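We use cookies to remember your settings and count visits to this site. Accept all | Manage cookies

About Planano

Planano is an amateur radio astronomy society and teaching observatory. We run a 3 metre dish and a small optical dome on the hill above Undmont, and we teach evening and weekend courses in how to use both.

How we started

The society grew out of an adult education class at the Sperling school. The class outgrew its room, and the school let us put an old satellite dish on the playing field. We moved to the present site when the field was sold. The first hydrogen line survey was made there over one winter, and the dish has been in regular use ever since, apart from repairs to the drive.

What we do

Most of our observing time goes on mapping neutral hydrogen in the Milky Way. We also follow a list of 916 nearby stars, which members work through in turn. The receiver records a narrow band at each position, and signals that can't be put down to satellites or local interference are looked at again on another night. The archive now holds 1,597 completed runs. Anyone may ask for a copy.

Courses

The beginners' course starts in December and meets on Friday evenings. It covers coordinates, noise, calibration and basic data reduction. No maths beyond school level is needed. The Vondau course is for people who have finished the first one and want to plan a project of their own.

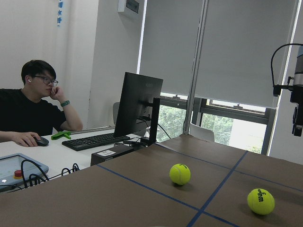
Visiting and joining

The site is open to visitors on course evenings from 7 pm. Please switch phones off before you reach the gate. Members get a key code and dish time, and can borrow from the library, which has 3,000 books and back issues. Membership forms are available at the front desk.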